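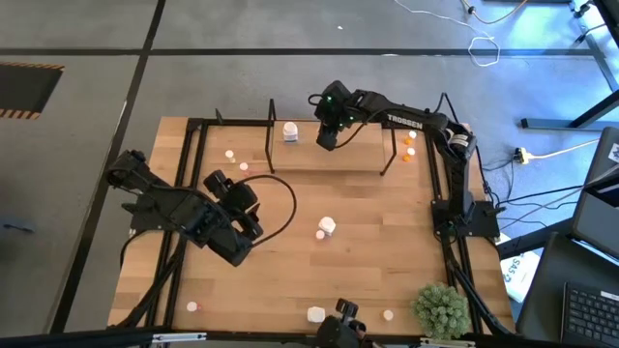 Can you visit Listwood without signing up for anything first?

You can come to the open afternoon they hold every month from one to four, and all they ask for at the door is a first name for your sticker. The private tours are another matter, and for those they want a phone number and then they use it.

I went in January with my dad, who is 84 and had agreed to come on the understanding that we were only looking. He said so in the car, and again in the parking lot, and then he said it to the young woman holding the stickers, who told him that was fine, most people were only looking, and would he like a cookie. He took two. I should say for those who are new here that Dad still lives in the house in Mindley where I grew up, with the stairs and the gutters and the basement full of my brother's hockey things, and that for the last year or so we've been having the same conversation about it on the phone, mostly after ten at night, which is when he likes to talk.

Listwood sits at the end of a long road behind the old Van Hecke garden center (now closed, and I was sorry to see it, I bought my first tomato plants there). There are 200 apartments in three buildings joined up by covered walkways. The drive took us 30 minutes and would have been shorter if Dad hadn't wanted to go by way of the lake.

Our guide was Larasati Govindasamy, and I liked her right away, because she walked at Dad's pace without making a show of it. She took six of us around. We saw the dining room first, with the tables still being laid for supper, and then the library, where a man was asleep with a biography of Truman open on his chest and we all tiptoed past like kids on Christmas Eve. Dad stopped to read the spines. He has opinions about large print, meaning he needs it and won't have it in the house, and I noticed he pulled one off the shelf and stood with it for quite a while.

Then came the apartments. The one-bedroom they showed us had a good big window over a courtyard, a kitchen that was really more of a hallway with a stove in it, and a bathroom you could have held a dance in. The closet was small. I asked about storage and there are lockers downstairs, but those are extra, and so is covered parking, and so is having a second person stay more than a few nights running. Parking and a locker together come to 340 dollars a year. Larasati gave me that number without looking it up, so I suppose I wasn't the first to ask!

A resident named Aled Hughes had been roped in to answer questions over coffee, and he was the best part of the afternoon. He moved in two winters ago from a farmhouse, and he told us flat out that the first month was miserable. He couldn't sleep for the quiet of the hallway, if that makes sense, because at home there had always been the furnace banging. What got him through was the woodshop, and then the cribbage, and then a woman across the hall named Endang Harahap who knocked one evening to borrow a can opener and stayed to watch the ball game. Dad asked him about the food. "Soup's good," said Aled. "Fish depends on who's cooking." The two of them went on from there to snow tires and I went to look at the garden plots.

A few things I wrote down for my brother, who will ask. The van goes to the grocery store twice a week and to church on request. You can bring a cat or a small dog, though there's a deposit. The front desk is staffed all night. There is a waiting list for the one-bedrooms facing the courtyard, and a much shorter one for those facing the road. The bus stop is 386 steps from the front door according to Dad, who counted, and he felt it was too many in the ice and he may be right.

I didn't care for the sales talk at the end, when we were sat down with a folder and Dewanti Siregar from the office went through the payment plans at a clip. She was perfectly nice about it, but Dad had gone quiet by then and had his coat on. I'd have liked five minutes to ourselves first, and if you go with somebody of your own, I'd suggest saying you need the restroom and taking the long way back.

We drove home by the lake again. He didn't say much until we got to the bridge, and then he asked what I thought a person would do with a whole dining table if they moved into a place like that. I said my brother might want it. He said my brother already has a table.

The folder is on his kitchen counter under the phone book, and he called that night at twenty to eleven to ask if I remembered the name of the fellow with the snow tires.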